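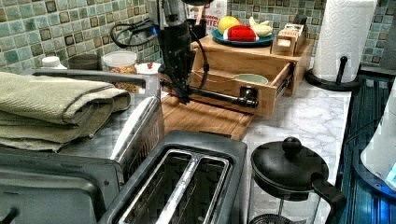 Page last changed: 2025-05-05

5. Setting up the kitchen station for visitors

This section is for the person who prepares the drawer demonstration at the Lunde open day. Read section 4 (arm start-up and stop buttons) first. The whole preparation takes less than an hour if the arm was parked correctly the last time.

5.1 Before the doors open

1. Put the drawer organiser on the counter with the handle side towards the room. The cutting board lies flat in front of it.

2. Place the blue plate on top of the organiser. The apple and the banana go on the plate. Do not let anything hang over the front edge of the organiser, as the gripper comes down there.

3. Put the green bowl in the drawer, near the back.

4. Pull the drawer out and push it in by hand four times. It must run without sticking on the slides.

5. Unplug the toaster. It stays on the counter, also when it is not used, so that the counter looks the same to the Flirov software as it did in training.

6. Look at the arm cables. They must hang in free loops and must not touch the drawer handle in any position.

Note: The French press is glass. If you expect many children, ask Idun Grønli if it can be taken away for that group.

5.2 Running the demonstration

1. Ask the visitors to stand behind the tape, 200 cm from the counter.

2. Say aloud that the arm will move. Then choose "Drawer – open" on the operator screen and press Start.

3. Wait until the arm has stopped above the counter and the screen shows Ready. Only now may you go closer.

4. Choose "Drawer – close" and press Start again.

If the gripper misses the handle, let the arm finish its movement and go home by itself. Visitors often find this part more interesting than a good run, and you can use the time for questions.

CAUTION: Never help the drawer with your hand while the arm is active. The arm does not know that you are there. Use the stop button if something is wrong.

CAUTION: Visitors may not press Start, also not under guidance. This rule is new after the visit from Munusen in July.

5.3 After the last group

1. Send the arm home and switch off the motors.

2. Write the run number in the log book. The last number from the previous open day was 1,284.

3. Throw away the fruit.

4. Close the drawer by hand.

Error 732 on the operator screen means that the gripper did not feel the handle. Press Clear and start from 5.2, step 2. If it comes again directly, call Marit Rønning at the Istier desk – do not change the grip force yourself.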